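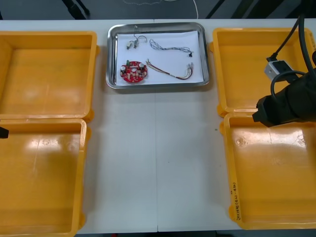 The sorting table at Okonkwo
Gallery page, updated August 2, 2020

Welcome, and thank you for stopping by! This page has been a long time coming. When we set up the little parts room at Okonkwo, I promised a few people that I would write a little about how we sort things, and then July came and went and I was still moving boxes and looking for the good scissors. So I am keeping it small to begin with, and I will add more as I go along.

If you are new to our corner of the world, Okonkwo is a repair and reuse workshop, and a good deal of what we do starts with a heap of mixed electronic bits that somebody has to put in order. Boards, leads, connectors, small metal-cased parts, all of it arrives together, usually in the same bag, and usually knotted. I find the sorting very restful, to tell you the truth. Some people knit. I like to sit down in the morning with a cup of coffee (kept well away from the table, on the windowsill) and see what has come in.

The starting layout

Four open yellow trays, two on the left and two on the right, with the steel tray between them, toward the far side of the table. I tried a good many arrangements before settling on this one - a long row, a big square, even trays stacked on a shelf at shoulder height, which was a terrible idea and hard on the neck. With two on each side you never have to reach very far, and you can see straight down into everything. The four parts on the white paper are still waiting their turn, and the yellow trays are empty and ready for them.

A word about the paper, as I do get asked. It is ordinary white printer paper, and I love it more than any fancy mat we ever bought. Small dark parts show up beautifully against it, and when it gets grubby you fold it up with all the crumbs of solder and dust inside and put down a fresh sheet. We bought a carton from Wondeo last year, 1000 sheets, and I have hardly made a dent in it!

The trays themselves have seen some life. You will find scuffs and smudges in the bottoms, and one of them has handwriting in dark marker on the rim, which I have never had the heart to scrub off. I know there are smarter bins out there with lids and label holders and little dividers, and the Cokari catalog is very tempting on a rainy afternoon, but a shallow open tray is so easy to get your fingers into that I keep coming back to these.

Parts in their places

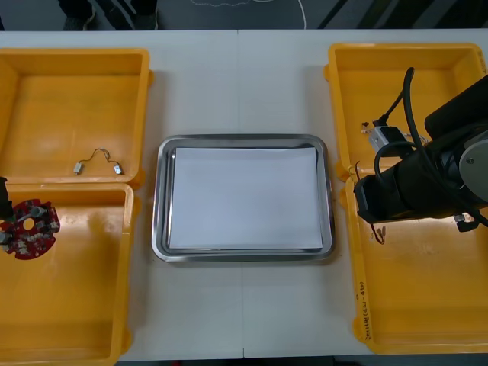 I do love the moment when the paper is clear and everything has a tray of its own. The round red circuit board has the lower left one, with that neat hole through its middle, and the thin wire harness is in the tray behind it, a silver connector at each end and the wire curving up between them. Over on the right, in the upper tray, is a small boxy metal part with its short tangle of leads. I leave tangles like that alone at this stage. It is much nicer to do all the untangling in one go later on, with the radio playing and a proper lamp.

If you would like to try something similar at home for your own drawer of odds and ends (and I think most of us have one of those drawers), a white or pale table helps a great deal. Ours is in two sections with a seam down the middle, and I have grown fond of that seam. It gives me a line to set the trays by, and on a day when I am feeling particular I will nudge them until both sides match. Do wipe the table before you start. Cable ends and tiny screws have a way of hiding in plain sight, and I have found more than one stuck to my elbow at suppertime.

Our parts log now stands at 3612 entries, up from 3533 when I last wrote it on the wall calendar, so the trays have been earning their keep. The next batch for the page will be from the Fuvent shelves, where the sorted parts go to live afterward - 10 drawers, all labeled in my best handwriting, which I am afraid is still not very good. I want to straighten up the cables in the bottom drawer first, and then I will bring the camera over.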